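17 June 2022

Up at 6 to let the plumber in, then didn't see him until after nine. He replaced the valve under the laundry trough and charged me $366, parts included. I paid it out of the house account and wrote it in the book before I could forget, which I did last time.

Rained all morning. Finished the second coat on the hallway skirting and left the doors open to clear the smell. The colour has dried a shade darker than the tin, but I can live with it. The spare room will have to wait until August, when Felista Mutiso is back from Wivby and can help me shift the wardrobe. I'm not trying that on my own again.

The table is still not decided. I've gone back to the marble one from Ultance four times this week. It's $1,488 before delivery, and delivery to Zindedthorpe is extra because of the ferry. Mum's old table seats six if nobody minds their elbows, and it has a leaf that sticks. I'd be sorry to see it go, but it has been wobbling for years and the glue never holds through a winter.

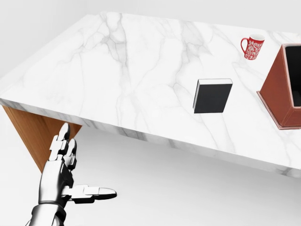

*White marble, grey veining, timber underneath.*

I like the grey in it. I like the thick edge less than I did on Monday. Marble marks if you look at it sideways with a lemon, and I cook with a lot of lemon. Rang Felista at lunch and she said to buy the thing or stop talking about it. Then she talked for half an hour about her sister's kitchen, so I didn't feel too bad.

Measured the dining room again. If the table goes lengthwise there's room to get past to the back door with a basket of washing, but only just. Crosswise is better for the window and worse for everything else. I put masking tape down on the floorboards to get the idea and have been stepping over it ever since.

In the afternoon I walked to the library and returned the Ó Flaithearta. Two weeks overdue. They don't fine you any more, but I apologised anyway. It was a slow book and I skipped most of the middle, then went back and read the middle and liked it best. The part where he rows out to check on the neighbour's sheep and stays for tea is worth the other three hundred pages. Borrowed the next one, and a book on pruning.

Stopped for bread and a bag of onions. The chemist was closed for stocktake, so the prescription is for tomorrow.

Soup for tea. Mended the pocket of the green coat while the radio was on — there was a good program about lighthouse keepers, though I missed the start. Looked at the table once more before shutting everything down. The timber at each end is a warm orangey brown and would sit all right with the sideboard. It leans a bit more orange than our floor. I'd want to see it in daylight, in a real room, before handing over that kind of money.
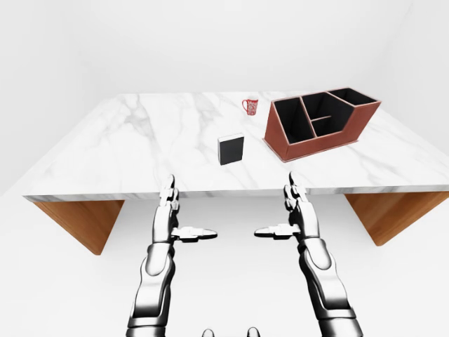 ## For tomorrow

- Chemist, before noon
- Ask Ultance what they charge for the ferry leg, and whether they carry it inside or leave it at the gate
- Pull up the masking tape
- Ring Mum's cousin about the old table, in case she has space for it
- Third coat on the skirting, only if it's dry out
- Start the pruning book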